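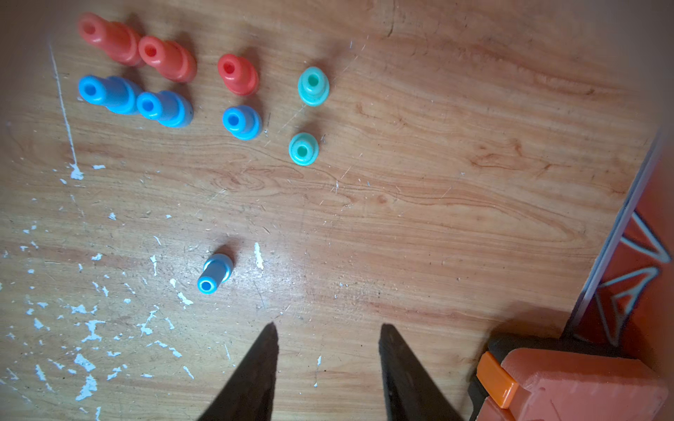
Cherry Mae Enriquez told me before I went that I would get no sense out of Eduardo Aquino until the second cup of coffee, and that I should ask him about corner kicks first and leave the promotion talk for later. I did as I was told. We met at nine in the morning in the little kitchen behind the main stand at Sustwood, where the radiator knocks and the window looks out on the far goal, and he was already two slices into a loaf of banana bread one of the players' mothers had left on the step.

"Corners, then," he said, quite happily, and pulled his chair in. "You want to know why we didn't score from one until the clocks changed."

I did want to know. Sustwood went through the whole first part of the season without a goal from a corner, and then scored 13 of them before the spring was out, which for a side that had always liked to pass its way up the field was a strange thing to watch. People in the stand began getting to their feet when the ball went behind. I was one of them.

Aquino says the change started with a bad afternoon away at Lei, a 2–0 defeat on a heavy field with the wind coming straight down it. "We had corner after corner and I stood there thinking, I don't believe in any of these," he said. "And if I don't believe in them, why would a nineteen-year-old center back run forty yards to go and stand under one?" He drove home by himself that night with the radio off, and by the time he reached his own street he had decided to throw out the lot.

What he had been using was a thick folder of routines, each with its own signal, one arm up, both arms up, a hand on the hip. The players had learned them the way you learn dates for a test. "They knew them on the training field. In a match, with somebody pulling your shirt, it's gone." So the folder went in a drawer, and he kept two routines – one to the near post, one to the back – and told the players they could choose between them however they liked.

It was the players who made it work, and he was very firm with me about this. The left back took over the kicks after asking for them every week since summer. The forwards worked out who would stand on the goalkeeper and who would drop off for the loose ball. "I had my ideas about that and they were worse," he said, and laughed for a good while, and cut me a slice of the banana bread without asking whether I wanted one. (I did. It was very good.)

We talked about his own playing days, which he always says were short and muddy. He was a midfielder, mostly at Indow, and he got as far as he did, by his account, by being willing to run back. He remembers a coach there who never once shouted at him during a game and who would come and sit beside him on the bus afterward and ask what he had seen. "I was terrified of that seat," he said. "I would've taken the shouting. But I started looking up more, so I'd have something to tell him." He does the same now with his own players, bus seat and all, and I gather some of them have started pretending to be asleep.

By then the second cup was finished and I felt safe bringing up promotion. He looked out of the window at the far goal, where the ground staff were working on the six-yard box, and took his time.

"I'd like it," he said. "Of course I'd like it. I lie in bed and think about it like everybody else here. But we've got Tretodex at home next and they're big, and they defend the near post better than anyone we've played. So if you ask me what's in my head this morning, it's that."

Would he bring the folder back out for a game like that, with so much riding on it? He shook his head. There might be a third routine, he admitted, something the left back had been pestering him about, and they had tried it a few times at the end of training when the light was going. He wouldn't tell me what it was. He did get up and show me where the kicker would stand, using the bread knife and the sugar bowl, and then thought better of it and put the sugar back.

The money side worries him more than the table does. Sustwood's bench is thin, two of the midfielders have played nearly every minute, and going up a division in June would mean longer trips for a squad who mostly have jobs to be at the next day. "I've got a boy who starts work at five," he said. "He's never late to training. I'd want to know how we get him home at a decent hour before I'd want to know who we're signing."

He walked me out along the touchline, stopping twice to press the grass with his shoe, and asked me to tell Cherry Mae that he'd been perfectly sensible on one cup. Then he went off to see about the goalmouth.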